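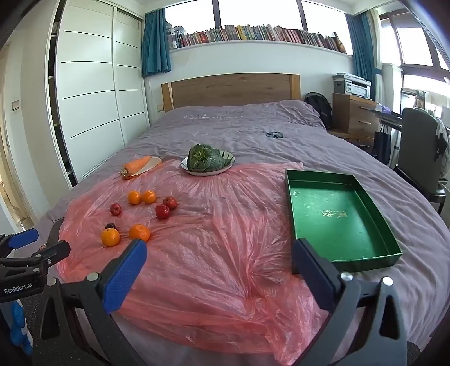
Oranges and other produce on a pink plastic sheet.

# Gendholm Fall Drives - route notes and stop list

Last updated: October 24, 2018

Scenic drive data for the Gendholm valley and the hills north of it. One CSV of stops, one CSV of routes, a folder of plain text notes. Put together for people planning a fall leaf trip by car, or building a map out of it. Use it however you like, just keep the credit line.

## What's in it

- `stops.csv` - 677 rows, one per stop. Overlooks, pull-offs, picnic areas, farm stands, gas, restrooms
- `routes.csv` - 40 routes, each a list of stop ids in driving order
- `notes/` - free text, one file per route. Some are long, some are two lines
- `closures.txt` - seasonal road closures, typed in by hand

Miles everywhere, not kilometers. The old version mixed them, sorry if you built on that.

## Columns in stops.csv

- `stop_id` - number, never reused
- `name` - what the sign says. If no sign, what locals call it
- `kind` - overlook, picnic, food, fuel, restroom, trailhead, other
- `lat`, `lon` - from a phone, standing at the stop. Under trees these wander a bit
- `parking` - number of cars that fit without blocking anyone. Blank means not checked, NOT zero
- `paved` - y / n / part
- `view_dir` - compass direction of the best view, blank for food and fuel
- `color_score` - 1 to 5, see below
- `checked` - year somebody last went there

## Color score

How good the leaves are in a normal year. 5 is worth the whole drive, 1 is mostly pines. One person's opinion (Heike Lenz did all the Cileck side, I did the rest) so don't read to much into 3 versus 4. Heike scores lower than I do. Haven't tried to even that out.

No peak dates in the data. Took them out in January after they were wrong two years running. The high road past Godoy turns first, then Cileck, and the river bottom is last. That much you can count on.

## Routes worth starting with

Godoy Ridge Loop. Route 15 in the file. Go counterclockwise, the overlooks are all on your right that way. Fills up early on weekends. Last fuel is in Godoy itself.

Cileck Mill Road - short, flat, good with kids. Cider at the second farm stand, cash only. Narrow bridge after the mill, no RVs.

Plaltik Lake, west shore. Best late in the day. Gravel for the last stretch and it washboards badly after rain. Picnic tables at both ends, restroom only at the north end and it's locked once the season closes.

## Known problems

- 20 stops have no coordinates, just a name and a road. They're in there with blanks
- Farm stand hours are mostly guesses. Call first
- Plaltik east shore is missing completly. Private road, still waiting to hear back
- A few overlook names have accents that break in Excel. Open as UTF-8
- `closures.txt` doesn't match up with route ids. Read it by eye for now
- Restroom rows say nothing about wheelchair access. Should be a column, isn't yet

Don't use this for turn by turn directions. Roads up there close with no warning once snow starts - check with the county the same morning.

## Fixes

Send corrections with the stop id and the date you were there. Photos of signs help alot. New stops welcome but please include parking, it's the thing everyone asks for. Heike handles anything on the Cileck side, everything else comes to me.

## Credit line

Gendholm Fall Drives, route notes by Heike Lenz and others.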